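Open Day at Pandstead: A Morning Among the T-Shirts
Posted 2024-02-10

I've been meaning to get out to Cloncombe ever since I heard there was an open day at the Pandstead building, and this was finally the year I had both a free morning and a car that starts. It's 26 miles from my front door, most of it on a two-lane road behind a gravel truck, so I had plenty of time to wonder if I was really driving all that way to look at laundry. I was! And I'd do it again.

If you haven't been, Pandstead is a long, low building on the Vorkum side of town, just past the tire place. There's one sign and it faces the wrong way if you're coming from the highway, so I sailed right by it and had to turn around in the feed store lot (two other cars were doing the same thing). Parking is in the back. It's gravel and there were puddles, so wear something you don't care about. The open day is free, you get a sticker with your name on it, and then you pretty much wander.

They hand you a folded map at the door and I'd hang on to it. The hallways all look alike and the room numbers skip around in a way that made sense to somebody once. I started on the ground floor with the mending display, which was small but good – darned elbows, patched knees, a whole board of different buttonholes – and then a talk on stain removal that was already full when I got there. I stood in the doorway for a bit and caught the part about ballpoint ink. Cold water first, then rubbing alcohol, dab and don't rub. I wrote it on the back of my map.

Upstairs was what I'd come for.

Room 317

I should say I have strong feelings about folding T-shirts. My mother did sleeves in, then in half, then in half again, and stacked them in a tower that fell over if you took anything but the top one. I did it her way until I was past thirty, then I got into the rolling thing, then I gave up on rolling when all my collars started curling. So a room with a T-shirt laid out on a big table is more or less my idea of a show.

The tables in there are covered in glossy black plastic sheeting. I'd have guessed that was a terrible surface for fabric, but you can see everything on it. Every wrinkle, every crooked edge. On my bed at home, with the patterned quilt, a shirt can be two inches off and I'd never know. A pale lavender tee on shiny black plastic has nowhere to hide, poor thing.

And it was such a nice color, too. Soft, a little bit shiny where the overhead light hit it. I own nothing in lavender and left thinking I should.

The thing I kept looking at was the flap. With a sleeve folded over the body, you get that diagonal crease running down toward the corner, and how the rest of the fold goes depends a lot on whether you leave it alone or fuss with it. I'm a fusser. I smooth and smooth and end up pulling the whole side off square. Plus the notch at the corner, where the layers don't line up and there's a little step in the outline. I get that notch every single time and I always thought I was doing something wrong, but it's what you get when a shape with arms is on its way to being a rectangle. 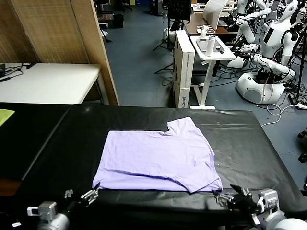 What I picked up about folding

I got talking to a man named Pranab Jayawardena by the coffee urn, and he turned out to be a serious folder, the kind who has opinions about hems. He'd worked years in a clothing store in Baxter and could do a display stack without looking down. I asked him for everything he had and he was very generous about it, considering I was between him and the creamer.

His rules, as best I can remember them:

Start face-down. The front of the shirt ends up on the outside that way, smooth, with the folding business hidden in back. I knew this and never do it.

Spread it all the way out before you fold anything. Hold it by the two corners, give it a little tension, and let the cloth settle. Most people (me) start folding a shirt that's still half bunched up, and then whatever was bunched gets folded in and stays there.

Fix the corners before the middle. If the corners are where they should be, the middle mostly sorts itself out. If you smooth the middle first, you just push the wrinkles out to the edges and have to chase them.

One sleeve, then the other, and make the second side match the first. He was firm about that. It doesn't matter much how wide your rectangle is, as long as they're all the same width, or the stack leans.

Then hem up to the collar, leaving a bit of a gap at the top so the neckline doesn't get crushed.

He said in the store they'd had a plastic board to fold around and he still has one at home, which made me feel better about the cereal-box cardboard I've been using. I asked about rolling. He made a face. I won't repeat the whole speech, but he thinks rolling is for suitcases and socks, and I've come around to that too.

About the room itself

I always like to look at how people set up a workroom, so bear with me. There are two of those black-covered tables, the big one and another one off to the left, and a plain white table behind with a tangle of black cables at the end of it. If you've ever tried to run anything off one outlet, you know that tangle. There was also a yellowy-green cloth out on the black plastic near the left side, very bright, practically tennis ball. Next to the lavender it looked like an Easter card.

The divider was the part I coveted. It's tall, woven, a tan color with a wooden frame, the sort of thing you'd see in a nice porch catalog, and it makes a big open floor feel like it has corners. I've been looking for something like that to hide my ironing board. The ones I've found online are either flimsy or cost more than my couch.

The floor is a blue-gray carpet, which I approved of. I drop things. Farther back there's one of those white adjustable-height desks, and I stood there wondering if I could talk myself into one for folding at home. My dining table is four inches too low and my back tells me about it after every big load. Pranab said he folds on top of the dryer with a towel down. Right height, already warm, and you don't have to carry anything. I've got a top-loader pair with the controls sticking up in back, so there's room for one shirt if you keep your elbows in, but I did try it when I got home and it's better than the dining table.

I ended up going back for a second look after lunch, mostly for the spread-out stage, which is the bit I always rush. A shirt lying face-down with the hem off to one side doesn't look like much, but you notice how much there is to straighten. The lower corner had turned over on itself a little, and there were a few wrinkles down on that side. At home I'd have called that good enough and started folding.

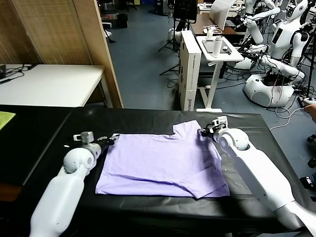

I've slowed down since then, at least on the T-shirts. The kids' stuff still gets thrown in the drawer in a wad, and I've made my peace with that.

Lunch and the rest of it

Food was in the big room downstairs. There was a chili (mild, very beany), a vegetable soup, and cornbread that ran out before I reached the front of the line, so go early if you go. Coffee was 50 cents in a jar, honor system. I had two cups and then a brownie I hadn't planned on.

After that I did the sewing machine tune-up table, where a very patient woman showed me that I've been threading my bobbin backward for as long as I've owned the machine. I'd rather not talk about it. I also looked in on the quilt hanging at the end of the hall, which was lovely and badly lit. There's a window right behind it, so by early afternoon you're squinting at a big dark rectangle with a glow around it. Somebody should move it to the other wall.

I skipped the gift table on the way in and regretted it on the way out, when all the mesh wash bags were gone. I did get a bar of stain soap. I've used it once so far, on a collar, and the jury's still out.

If you're thinking of going

They told me at the desk there'll be another one in March, same hours, and they're hoping to run the stain talk twice so more people can get in. A few things I'd tell a friend:

Come in the back way off the Vorkum road and ignore the sign.

Go upstairs first. The ground floor fills up early and then empties out at lunch, so you can do it all then with room to breathe.

There's an elevator, but it's slow, and it was full of strollers both times I tried it.

Bring a pen. I had one by luck and ended up lending it out all morning (I did get it back, thank you to the lady in the green raincoat).

Bring a T-shirt, too, if you're like me. I spent the whole day wanting to practice and had only the one I was wearing. When I got home I dumped out the entire clean basket and refolded everything in it on the dryer, face-down, corners first. My husband came in, looked at the pile, and asked if we were moving.

I'm planning on the March one. If anybody from the Baxter side wants to ride along, leave me a comment – I've got two seats, and I promise I know where the turn is now.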